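# 내구 레이스는 밤에 봐야 제맛

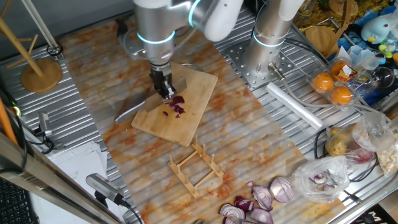

저는 내구 레이스를 1,430분 연속으로 본 적이 있어요. 24시간에서 딱 10분 모자란데, 그 10분은 라면 물 올리느라 놓쳤고요(아직도 억울합니다). 그런데 요즘 중계는 왜 자꾸 밤 시간을 잘라 먹는 걸까요? 출발하고 90분 보여주고, 새벽은 하이라이트로 퉁치고, 마지막에 샴페인만 틀어줘요.

저한테는 새벽 세 시가 본편이거든요! 지난 9월 경기에서도 Ferow 팀의 파키르 아니고 피크리 라흐만(이름 좀 제대로 불러줘요, 해설자님)이 젖은 노면에서 슬릭 타이어로 두 바퀴를 더 버텼어요. 순위표만 보면 그냥 4위인데, 그 두 바퀴를 본 사람은 4위라는 말을 그렇게 쉽게 못 해요. 같이 보던 클로다는 소파에서 벌떡 일어났다니까요.

광고가 안 붙는다는 얘기도 알아요. 그럼 해설 빼고 차내 카메라랑 엔진 소리만 틀어줘도 돼요. 저는 그쪽이 더 좋아요. 동네 단톡방에서도 절반은 찬성했고, 나머지는 자고 있었는지 답이 없네요. 다음 경기도 수요일 연습 주행부터 챙겨 볼 거고, 라면 물은 이번엔 세이프티카 나왔을 때 올리려고요.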